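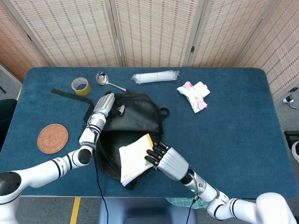 Photo: Hsin-yi Yang, May 6, 2026

Figure 2. Black backpack on a padded table.

Shares 29 | Comments 40

3.2 What people carry, and why they keep carrying it

We began, as we suppose many people do, by asking commuters in Nirkari to tell us about their bags, and we were so pleased with how gladly they talked! Of the 98 riders who sat down with us in February, 50 used a backpack on most days (a plain black one, like that in Figure 2, was a great favorite). Many had carried the same bag for years, through new jobs and new homes, and were a little shy about saying how fond of it they were.

Sore shoulders came up often, though seldom as a reason to switch. Peng and Huang met with much the same loyalty in their earlier work on the Bruline ferry, where riders would sooner mend a strap than buy another bag. We return to mending, and to the long talks we had about zippers, in Section 3.3.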